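Re: Stikano archive: bounce handling and digest size
From: Teresa Wieczorek
To: stikano-users

The short version is that the bounce counter isn't broken. It resets when a subscriber changes delivery mode, and most of the addresses in question were moved to digest in December.

> On the old Nowicki host, an address was disabled after 2 hard
> bounces. Since the move to Junano I have 184 addresses that
> bounce every time and are still listed as active. Is the
> threshold being ignored, or is it stored somewhere else now?

It is stored per list, in the delivery section of the config. The import script copied the value but left the unit at its default.

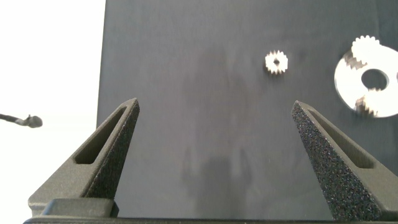 So the threshold is being read as days with at least one bounce. A list that sends one digest a month will take two months to disable a dead address. To get the old behavior, set the unit to "message" and restart the queue runner. A reload won't pick it up.

> Also, does the stale window still matter?

Yes. Bounce scores are dropped after 30 days without a new bounce. On a monthly digest that can clear the score before the second bounce arrives. I raised the window on the Vundby list and the dead addresses began dropping out on the next run.
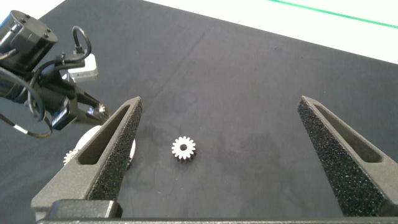
Before you change either value, dump the member table with delivery mode and score. The import wrote some scores as text, and those rows sort wrong and compare wrong. Casting the column fixed it for me. My table had 1,425 rows and the cast ran without errors.
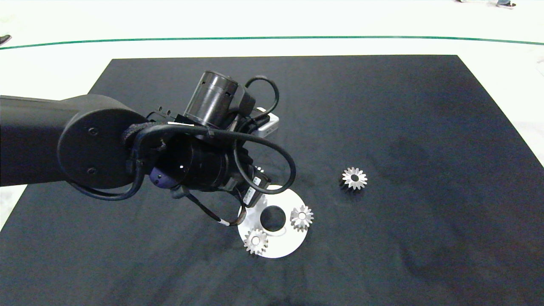
2 min read

Digest size is a separate problem. The limit applies to the encoded message, so attachments count at their base64 size, a third larger than on disk. If digests go out early, check that first. Plain text parts are not re-encoded unless the charset differs from the list default.

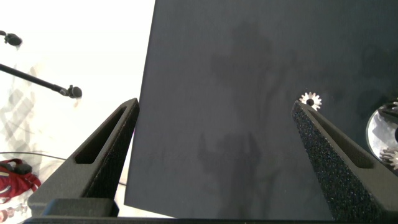 Gripper fingers and dark panel

I haven't tested any of this with moderated lists. If someone has, please post the config section with the passwords removed.

Teresa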